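Speaker notes - "Nine Keyboards, One Desk"
Berness office meetup, 1st December

Hi everybody, thanks for coming! I'm going to talk about keyboards for a bit, and if you type for a living I hope you'll forgive me for getting excited.

(Pause, let people sit down.)

So back in November we moved into the Brurkevell office and inherited a whole lot of plain black office keyboards. My first job was sorting out who gets what. I started with the layout, and I want you to look at the Enter key and the block with Home and End.
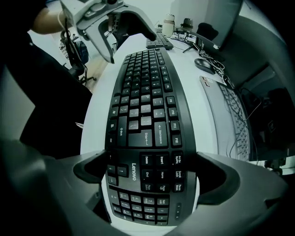
Full-size Lenovo, number pad and all.

I love a number pad. I know, I know - half of you want the desk space back. But when I keyed in the Wasus stock list, all 737 lines of it, I'd have cried without one. (Ask for hands: who uses theirs every day?)

Okay, next bit, sharing a desk. Long desks are great until the cables start. A laptop here, a power strip there, somebody's mug, and pretty soon your keyboard is wherever there's a gap.

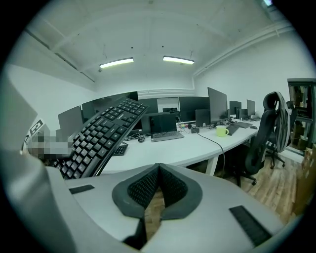 So my rule is to pick up the keyboard first and put it back last. Wipe the desk, sort the cords, then set it down square to your chair. It takes me roughly 25 seconds and I do it every morning.

Last part is hands. Keep the keyboard close to you, near the front edge, and let your shoulders drop.

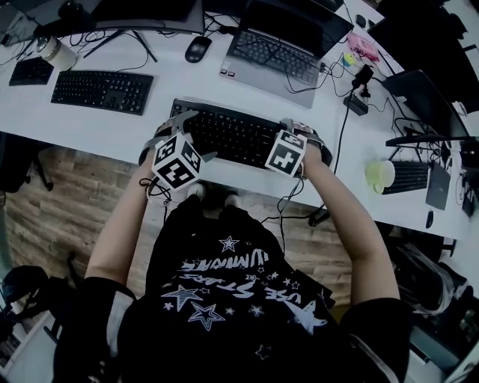

Words and slides: Abou Zeid, Brurkevell office

Try it now on your knees, it feels silly but go ahead! Elbows in, wrists easy. Then questions, and please leave the spare mice on the back table.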